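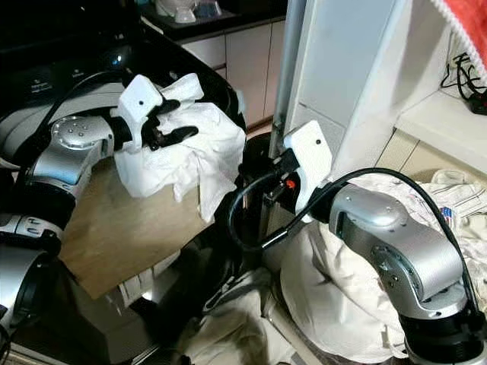

White cloth and the wooden board.

Do you wipe a wooden board with the same cloth as everything else?

My household has split into 2 camps over one pale wooden board. Camp A (me) says a white cotton cloth goes over the board, then the counter, then the shiny black appliance behind it, and life goes on. Camp B says I am spreading onion across the kitchen and also ruining the wood. The cloths are from a pack of 6 by Kistine, and they come out of the wash looking like old receipts. So: separate cloth for the board or not? And how do I stop streaking glossy black plastic, which shows every sin I have ever committed?

Asked 2020-02-19

Answer 1 (38 found this helpful)
Separate cloth. Camp B wins, sorry. Wash the board with hot water and a drop of dish soap, both sides, then stand it on edge to dry. If you only ever wet the top, it will cup, and you'll be chopping carrots on a saddle. Oil it every month or so with food-grade mineral oil.

For the black plastic, barely damp cloth first, dry one right after. Your streaks are most likely fabric softener, so leave it out of the cloth load. And unplug the thing before you go near it with anything wet.

Answer 2 (12 found this helpful)
I use Padex cloths for shiny stuff and plain cotton for wood. Fold the cloth in quarters and you get several clean faces out of it - a balled-up one just pushes crumbs from place to place. Mine is balled up most days too.

Answer 3 (0 found this helpful)
get a glass board

Comments
- Glass board person, your knives would like a word.
- Skipped the softener since March and my black kettle has stopped looking like a crime lab exhibit. Thanks!
- Does the oil have to be food grade? I have 55 ounces of something in the garage.
- Yes. Leave the garage out of it.

Filed under: Home & Kitchen > Cleaning > Cutting boards, Dishcloths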